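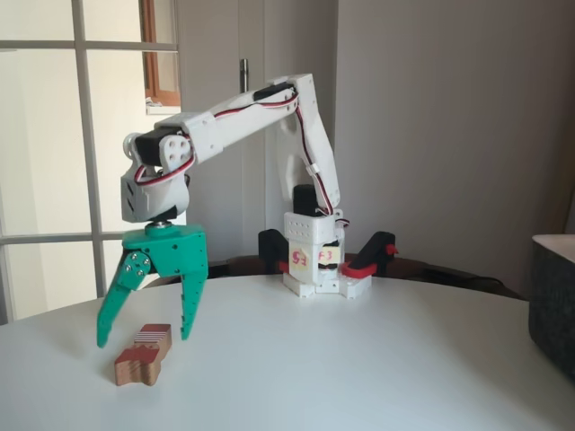
The round white table, block included.

I am so happy with this table! I'd been hunting for a round one since March, and every single one I liked was either huge or cost more than my couch (which was $500, and I still think about that). Then I spotted this one at Skallby, the little secondhand place behind the bakery - $200, and they carried it out to the car for me.

The white top makes the whole corner feel brighter, and I love having no corners to bang my hip on. I've been wiping it down with plain dish soap and a soft cloth, and so far that's all it needs.

The small wooden block is a favorite too. I like a bit of wood against all that white, and now I want more of it! Next up is a stool, maybe two if I can find a pair that match.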